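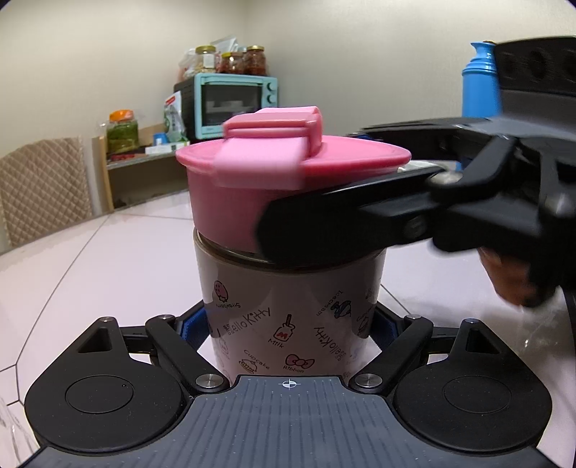

Posted by Nerea Bermúdez, Lanero Kitchenware, Ralluston
April 13, 2021

Home testers wanted: lidded mugs and cups

Lanero is looking for 100 people in and near Ralluston to take part in a home study of mugs with lids. We want to know how people use them on an ordinary day: which lids stay on, which ones get left in the drawer, and how much bother they are to take off and put back. The study runs in May and is paid.

You do not need any experience. You need a kitchen, a table or counter to work at, and a habit of drinking something from a mug most days. Coffee, tea, milk and soup all count.

What you would be doing

You will get a box with four mugs and six lids. Some lids are silicone and sit over the rim, with a tab to pull on. Others are hard plastic or have a screw fitting. The mugs differ in height and in the width of the rim, and not every lid is meant to fit every mug. Please try them anyway and write down what happens.

You will also use one lidded mug of your own. It can be any brand and any age. Printed mugs are welcome, including character mugs like the Hello Kitty one with its pink silicone lid. If the lid that came with your mug is lost, tell us on the form and we will match it with one of ours.

For 7 days you use a lidded mug at least twice a day and fill in a short sheet each time. The sheet asks:

What you drank and how full the mug was
Which lid you used
Whether you opened it with one hand or two
Whether the lid turned, slipped or came off when you pulled the tab
Whether you put the lid back on afterward

At the end of the week there is one visit to our test kitchen on the second floor of the Woltberg Building. It takes an hour and a half. You will put lids on and take them off at a table while a member of staff takes notes, and then there is a talk about your sheets. Bring your own mug with you, washed. The boxes are handed back at the same visit.

Who can apply

Adults 18 and over who live within an easy trip of Ralluston. We would especially like to hear from people with arthritis or weak grip, people who wear a wrist brace, and parents who make drinks for small children. Left-handed people are also short on our list so far.

Please do not apply if you have a silicone or latex allergy, if you work for a company that makes or sells drinkware, or if you were in our jar lid study last fall. Only one person per household can take part.

Pay

Testers receive $142 after the kitchen visit. Bus fare and parking are paid back with a receipt. If you stop before the end of the week you will be paid for the days you finished, as long as the sheets and the box come back to us.

Your information

Sheets are stored under a number and your name is kept separately. The results go to our design team and to Amarasinghe, the company that molds our lids. Amarasinghe will not get your name or address.

How to apply

Write to Nerea Bermúdez at the Lanero front desk, or stop by and pick up a paper form. Tell us your age, which hand you use, what you drink most often, and what kind of mug and lid you would bring. A photo of the mug helps but is not required. For questions about access to the building or about hand and wrist conditions, ask for Eero Hirvonen, who runs the kitchen visits.

Boxes go out in the first week of May. We will answer everyone who applies, including those we cannot place.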